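Operators wanted for a two-handed gripper build, Samham shared workshop

We need two people to operate hand-held grippers in recording sessions through October. The build is run by Anjani Raju and Mieczysław Wysocka out of the Cudthorpe unit. Its purpose is to collect bathroom and kitchen handling tasks, which will later be used to train a pair of bench arms we are assembling ourselves.

Each operator holds one gripper in each hand and works over a wooden board on a padded platform. Current tasks use small household items such as toothpaste and a drinking glass.
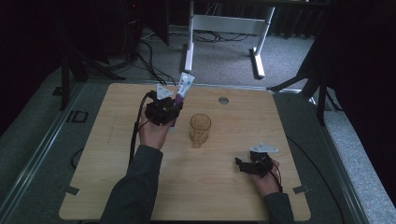 Sessions last 3 hours, with a break on the half. The target is 100 accepted takes per operator. Dropped items do not void a take unless the item leaves the board. You will log each take on the sheet by hand and re-seat any cable that has worked free at the gripper end.

Required: steady use of both hands, long plain sleeves, no rings or bracelets. Able to stand for the full session. Soldering is useful but will not be tested.

Pay is hourly at the workshop rate, settled at the end of each session. Travel within Samham is refunded on receipt.

Apply to Wiesława Tokarz at the workshop desk before 6 pm. State which hand you write with and any evenings you cannot do.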